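# The rolled belt, and other things I was told would change my life

Packing advice makes me suspicious, and I've been reading a lot of it since May.

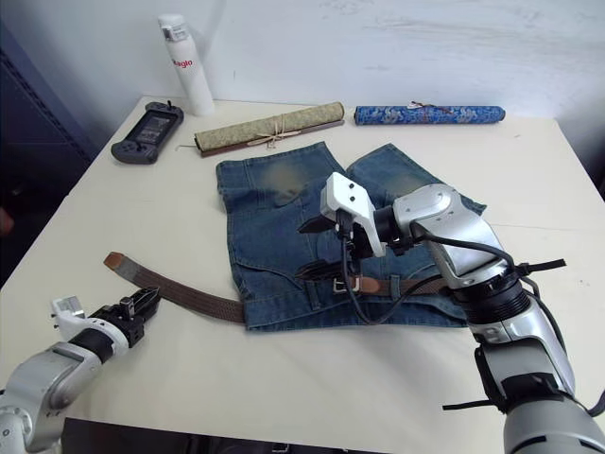
## Why I bothered

My cousin is moving out of a two-room place in Prullthorpe and into one room, and I offered to help her sort the odds and ends that don't belong to any category. Clothes are easy. Books are easy if you're ruthless. It's the stuff on the table that gets you: a pair of denim shorts, a woven belt, two scrolls, a handheld controller, a tall white bottle. You can't put those in one box and write a word on the lid. I've tried. The word ends up being "misc," and then you own a misc box until you die.

So I did what everybody does and went looking for a method. The one that kept coming up was by Sombat Kamolrat, who writes a newsletter on small-space living and has a 401-page book out through a little press called Trirden. I bought it. I read 356 of those pages, which is where the index of storage products starts, and I quit there on principle.

## The shorts

Kamolrat's position on denim is that it must be folded in half lengthwise, then in thirds, then stood up on its edge like a file. He's very firm about the standing up. If it falls over you've folded it wrong.

I have folded denim shorts his way a dozen times now and they fall over. They're shorts. There isn't enough leg there to make a stable rectangle, and the waistband is three times as thick as the hem, so you get a wedge. I suspect the whole chapter was written with long jeans in mind and the shorts got a sentence at the end so nobody could complain.

What does work is the dull way. Lay them out flat, legs apart, and smooth the creases with your palm. Put one leg on top of the other so the back pockets face out, tuck in the bit of the crotch seam that sticks out, and fold up once from the hem. That gives you a flat packet that goes on top of things. It doesn't stand up and I have never needed it to.

There's a worn, faded patch on each leg of this pair, brownish on one and more of a yellow tan on the other. My cousin asked whether that meant they should go. The book says any garment with "visible fatigue" leaves the house. I say half the denim in any store is sold with fatigue already on it and people pay extra. They stayed.

## The belt

Roll it, says the book. Roll it, says everyone. A belt rolled around its own buckle takes up the space of a small orange, and I have no quarrel with that for leather.

A woven belt is different, and here I'll admit I have only my own drawer as evidence. I kept one rolled tight for a whole winter and it came out with a curl in it that no amount of wearing took out. Now I coil mine loosely or, better, lay it flat around the inside edge of the suitcase, where it takes up space nothing else wanted. My cousin rolled hers anyway.

## The scrolls

I was looking forward to this part, and I was let down. Two scrolls, both covered in patterned fabric, one a beige gold and the other a bright blue with a brocade design. They're the nicest things she owns, and the book gives them a single line in a section on posters: "Use a tube."

Well, sure. But which tube? I bought a mailing tube from a shop on Mujić Street and it was a little too narrow, so that getting the first scroll in meant scraping the fabric along raw cardboard. I got it in up to my knuckle and pulled it straight back out. The next size up was wide enough for both scrolls, and both scrolls would have spent the trip knocking into each other.

I ended up doing this instead, and I'd do it again:

- Leave the cords tied if they're already tied. The beige one has a tan cord around the middle in a bow, and a bow is fine. Don't pull it tighter for travel, you'll dent the fabric.
- Wrap each scroll on its own in a plain cotton pillowcase. Wind it around twice and fold the ends over.
- Lay them side by side on top of soft clothes, with nothing above them heavier than a T-shirt.

No tube. I returned one of the tubes and kept the other, and it's leaning in my hallway right now being a tube.

I don't know whether a person who handles scrolls for a living would approve. If you are one, please write in. I did look for advice and mostly found people selling cedar boxes at prices I won't repeat.

## The controller

It's the kind with a screen in the middle and a rounded grip at either end. Kamolrat wants electronics packed together in one "tech pouch," and he recommends a padded one from a company called Breltari. I looked it up. It's a zippered bag. It's a perfectly good zippered bag and it costs more than the shorts did.

My objection to the tech pouch isn't the price, though. Thumbsticks stick out. Put a controller in a bag with a charger, an adapter and a set of headphones, zip it shut, and something is pressing on a stick for as long as the bag stays packed. I'd sooner wrap it in a thick sock — a ski sock if you've got one — and put it in by itself, screen side against something soft. The sock has to be packed too, so you've used no extra room at all.

My cousin thought this was the only smart thing I said all afternoon.

## The bottle

Upright. I don't care what lid it has. I've read a page and a half on the laying down of bottles, complete with a diagram, and the argument comes down to trusting the seal. I have trusted seals before. I own a paperback with wavy pages because of it.

Empty it, leave the lid off overnight, and then put it in whichever way you like, ideally stuffed with socks or a rolled-up scarf. If it has to travel full, it travels in your hand or in a side pocket where you can keep an eye on it. It doesn't go anywhere near the fabric scrolls.

## Did any of it need a book?

I keep coming back to the folding-in-thirds thing. It photographs well, I'm sure. A drawer full of upright denim looks like somebody has a handle on life. But I've now sorted two households' worth of leftovers with and without a method, and the time went to the same place in both cases: standing over the table, holding a thing, deciding whether it was coming. The folding took minutes.

For what it's worth, I did like his chapter on doing the table last, after the closets and the kitchen. By then you know how much space is left and you stop being sentimental about cables. Start with the table and you'll spend your best hour on a belt, and I know this from having done it.

She moves at the end of the month. The shorts are in the bag, the scrolls are in their pillowcases, and she's asked to borrow the book. She can keep it. The coffee ring on page 12 is mine.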